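Relatos breves - Ficción - Lecturas de diez minutos

El último turno del ferry

Salió de la pensión sin desayunar. Las cinco y algo. Todavía noche, y en Jendalgate la noche en diciembre no se acaba nunca, se cansa y ya.

La maleta pesaba. Ropa poca, libros demasiados, y la caja del abuelo envuelta en dos jerséis. Dentro de la caja, las cartas. No las había leído. Su madre le dijo por teléfono: entrégalas y vuelve, no te quedes a hablar. Como si en esa familia alguien se hubiera quedado alguna vez a hablar.

Bajó la cuesta casi corriendo. El muelle de Vidomov abría a las cinco y media, el ferry salía a menos diez, y entre una cosa y otra estaba la taquilla, la cola, el hombre de la taquilla que contaba las monedas como si fueran suyas. Diez de ida. Lo llevaba justo en el bolsillo derecho, apretado en la mano desde la puerta de la pensión.

Frío. Olor a gasoil. Una mujer con un perro debajo del abrigo, solo la cabeza fuera.

- ¿Va a la isla? - le preguntó la mujer.

- A Ghoneim.

- Eso es la isla.

- Pues a la isla.

La mujer se rió, el perro no. Ella miró el reloj de la caseta, parado, y luego el suyo. Faltaban 45 minutos para que amaneciera y ya le dolían los dedos. 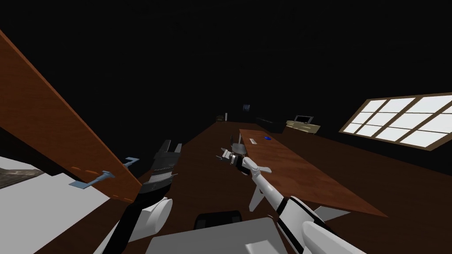
¿Por qué no mandó las cartas por correo?

Porque el abuelo lo había dejado escrito: en mano, en la casa de arriba, antes de fin de año. Y porque ella quería ver la casa.

Eso último no se lo había dicho a su madre. Tampoco se lo había dicho del todo a sí misma, lo pensó allí, con el pie ya en la pasarela, y le dio un poco de vergüenza. Cuarenta años tenía y estaba haciendo recados de muerto.

Subió. Se sentó dentro, junto a la ventana que no cerraba bien. El motor arrancó a la segunda y todo empezó a temblar, los asientos, los cristales, la caja encima de las rodillas. El barco era de la Stundis, la naviera de siempre, con los mismos horarios de siempre pegados en la puerta con celo amarillo. El abuelo había trabajado allí. Más de 50 años soltando el mismo cabo y recogiéndolo en el otro lado. Ida y vuelta. Nunca durmió en la isla, decía. Ni una noche.

Y sin embargo las cartas.

Se las sabía por fuera: el sobre azul, los sobres blancos, el que estaba roto por una esquina. La letra redonda, de mujer, inclinada a la izquierda. Sin remite. Podía leer una. Solo una - quién iba a saberlo. Metió la mano en la caja y la sacó. La volvió a meter.

A mitad del canal se fue la luz de la cabina. El capitán gritó algo desde arriba, que no pasaba nada, que era un fusible, que tranquilos. El perro empezó a gemir bajito.

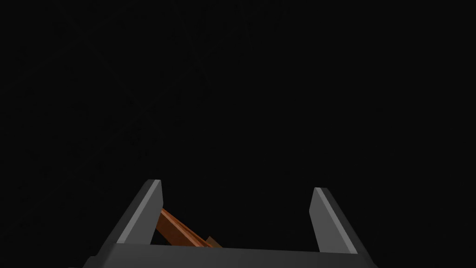
Se quedó quieta, con la caja agarrada. Oía el agua pegar en el casco, a la mujer diciendole cosas al perro, cosas tontas, de niño. Y pensó en él, joven, en este mismo trayecto, sabiendo quién lo esperaba en el muelle de enfrente y sabiendo que tenía que volverse en el siguiente. ¿Cuánto rato tendrían? Lo que tardara en bajar la gente y subir la otra. Un café. Medio café.

Volvió la luz.

La isla ya estaba encima, negra, con una farola. Atracaron de golpe, mal, y todos se pusieron de pie antes de tiempo, como siempre. Ella la última. La mujer del perro le dijo adiós con la mano y echó a andar por el camino de la derecha.

La casa de arriba tenía una ventana encendida.

Subió despacio, ahora si despacio. Sesenta y tantos escalones de piedra, resbaladizos, sin barandilla. Se paró a medio camino a coger aire. Abajo el ferry ya pitaba para la vuelta, el de las siete. No lo iba a coger.

Llamó 2 veces. Pasos dentro, lentos. Una voz vieja, detrás de la puerta:

- Llega tarde hoy.

Ella apretó la caja contra el pecho y no supo qué contestar.

Relatos recientes
La panadera de la calle del Pozo
Invierno con goteras
Carta a un vecino que se mudó
Todo lo que cabe en un trastero
El verano que vendimos la barca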